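4. Effects on the Cleaning Staff

The floor-scrubbing robots at the Zanbridge site have run since October. They cover the corridors and the lobby on a fixed night route. Before that, six cleaners did all floors by hand with a walk-behind machine. The team now has five, as one position was not refilled.

Task logs were compared for the periods before and after the change. Corridor work fell to almost nothing. The time saved went mostly to restrooms, where the robots do not operate: the doors are closed and the space beside the fixtures is too narrow. Over 500 log entries were coded by task type. Kneeling and reaching tasks now make up a larger share of each shift, and walking a smaller one.

Two cleaners reported sore knees and wrists. Supervisor Heike Heitmann confirmed that rotation between floors and restrooms had ended without a formal decision – there was no floor work left to rotate to. 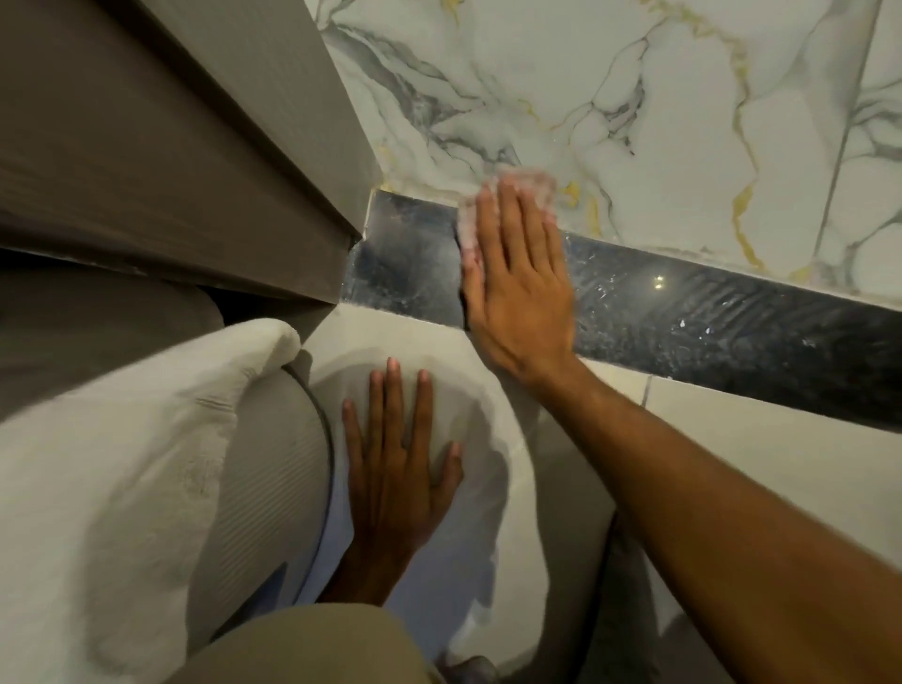

Pornau, Sat 30 January

Edge work beside what appears to be a toilet: one hand holds the sponge to the wall tile just above the dark baseboard, the other rests on the white fixture. Our task list files this under "wall, low." Zeyu Xu suggested a separate code for work done with one arm braced, and it was added before the second coding pass. The first-pass entries were not recoded, so posture results in Section 5 use second-pass data only.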